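8/9/23

Day off, and I'd promised myself I would do the cutlery. I know how that sounds. But the drawer has been driving me mad since we moved to Ulwood, and this morning I pulled it open for a teaspoon and it jammed on a fish slice again, so that was that. Kettle on, radio on, whole drawer out on the side.

What a state it was in. Crumbs, an elastic band gone sticky, two keys that don't fit anything in this house, a receipt from a garden centre in Malville for 78 quid (what on earth did we buy?) and the little candle holders I turned the place upside down for last December. I bought new ones in the end. So now I've got both sets, and they've gone in the box on top of the wardrobe together, where I shall lose the lot.

Dariusz Kwiatkowski from over the road rang while I had my head in the cupboard, wanting the ladder back. I'd forgotten we had it. He came round for it before lunch, stood in the kitchen doorway and told me his mother keeps her knives, forks and spoons wrapped in a tea towel in the oven drawer and always has. I said that wouldn't suit me, I'd cook them. He stayed for a coffee and told me all about the roadworks on Ledesma Road, which I could have lived without, but he did carry the recycling out on his way, bless him.

Anyway, the drawer. I washed it out with hot water and a squirt of Bromix (smells of lemons and swimming baths) and propped it up by the back door to dry. While it was drying I started thinking about the table instead. We eat at it every night and every night one of us gets up for a fork, then gets up again for a spoon, and the food's going cold. So why not keep the everyday things in a pot on the table, like they do in cafés? I had the flowery white cup sitting there doing next to nothing, the one with the teal plastic bit in the top that splits it into sections. It's a proper utensil cup! It might as well earn its keep.

I put the orange cloth on first, the one with the big yellow circles. It's loud, I'll admit, and Mum says it gives her a headache, but on a grey day it does cheer the place up against all those white cupboards.
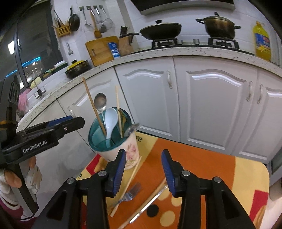
The flowery cup on the orange cloth, with a fork, a knife and chopsticks still to find a home.

Then came the great question of what goes where, and I got far too involved in it. The white soup spoon looks nicest in the middle, I think. The chopsticks are the awkward ones, being so much taller than everything else, and they lean whichever way they fancy. I tried them all together and the cup looked like a hedgehog. I tried them lying down in the drawer and they rolled to the back. In the end I've decided they can lean. I also tried forks with the prongs up, then prongs down, then up again. Up is easier to grab the right thing, down is kinder on the fingers if you're reaching across for the salt. Still undecided. They're up tonight.

The knives I'm less sure about altogether. A table knife isn't exactly dangerous but it does look a bit odd poking out next to the flowers, and I might put those back in the drawer and leave the cup for spoons, forks and chopsticks. I'll see how we get on this week.

Lunch was toast, eaten standing up, with the drawer still by the back door and the contents all over the side. Not my finest hour. After that I had a second wind and did the big stuff — ladles, the masher, the whisk with the bent wire — and put a bag together for the charity shop. Three tin openers have gone in it. I kept the stiff one by mistake and had to go back through the bag and swap them over.

Drawer back in by four and it slides like a dream. I've opened and shut it more times than I needed to.

Made noodles for tea to christen the arrangement. Everyone took what they wanted out of the cup and not one person got up, except for me, for the pepper. I got sauce on the cloth almost straight away, on one of the pale circles of course, so that's in to soak overnight and we're back to the bare table for breakfast.

Must ring Mum tomorrow. Must also look up the price of that shelf again, it was 101 in the shop and I'm sure I saw it cheaper. And find out about those keys.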